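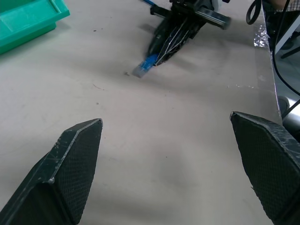
1 min read

Two-arm handover keeps dropping the network cable

etley_bench
So I've got two arms passing a blue network cable from one gripper to the other, and since September it's been going wrong. The giving hand lets go before the taking hand has a real hold, and the plug ends up on the table. No fault code, nothing in the log! It dropped 3 in a row this morning. Grip force is set to 377 in our software (no idea what the unit is) and the release delay is 900 ms. The pads are pretty scratched on the top bevels, if that matters. What would you check first?

Gil-soo Cheon
Scratches on the bevel wouldn't bother me, it's the flat of the pad that does the holding. I'd look at the delay.
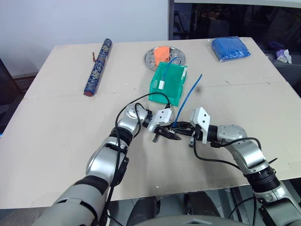
With the fingers that close together, a tiny position error means the second gripper shuts on the cable and misses the plug, and your software still calls it a grasp. I went up to 1060 ms on mine and made release wait for the finger width to settle. Run it slow, and keep your hands out while you watch (I got pinched once, never again).

vanhove_fan
had this too, rebooted and it went away for a while. maybe try new pads?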